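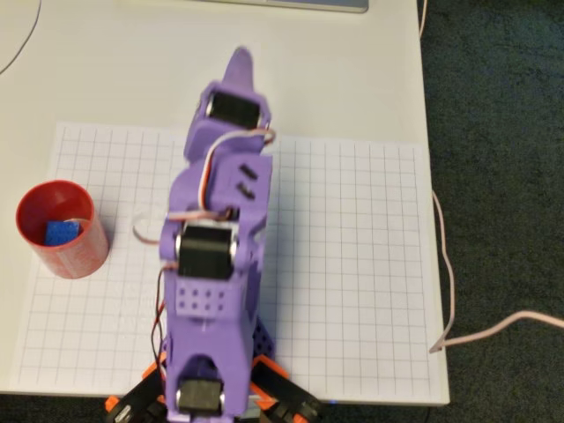 Figura 4. Brazo extendido sobre la hoja cuadriculada, visto desde arriba, con el vaso rojo a la izquierda.

4.3 Calibración del plano de trabajo

Este procedimiento relaciona los píxeles de la cámara cenital con las coordenadas de la base del brazo. Repítalo cada vez que mueva la cámara, la base o la hoja. Dinura no ejecuta trayectorias planificadas si falta el archivo de calibración.

Antes de empezar, complete la puesta a cero de las articulaciones (apartado 4.2) y cierre cualquier otro programa que use el puerto serie.

1. Coloque la hoja cuadriculada plana sobre la mesa, delante de la base. Alise los bordes que se levanten.

2. Abra Dinura y seleccione Percepción > Plano de trabajo. Compruebe que la vista previa muestra la hoja completa.

3. Pulse Detectar cuadrícula. Las líneas reconocidas aparecen en verde. El brazo puede tapar parte de la hoja; el programa interpola las líneas ocultas.

4. Pulse Tocar puntos. Guíe la punta de la pinza con las teclas de flecha hasta cada intersección marcada y confirme con Intro.

PRECAUCIÓN: Mantenga las manos fuera del alcance del brazo mientras el par esté activado. Compruebe que ningún bucle de cable pueda engancharse en una articulación al girar.

5. Pulse Calcular. Si el error residual aparece en rojo, repita el paso 4.

6. Coloque un vaso con un bloque dentro sobre la hoja y pulse Probar detección. El programa debe dibujar un contorno para el vaso y otro para el bloque.

7. Guarde el resultado con Archivo > Guardar calibración.

Nota: La sombra del brazo sobre el papel puede detectarse como un objeto. En ese caso, suba el valor de Umbral de sombra o cambie la posición de la lámpara.

Nota: El tiempo de espera del puerto serie es de 2,000 ms por defecto. Si aparece el aviso «Servo sin respuesta», auméntelo a 4,000 ms en Control > Comunicación y revise los conectores antes de reintentar.

Para definir los límites de movimiento, continúe en el apartado 4.4.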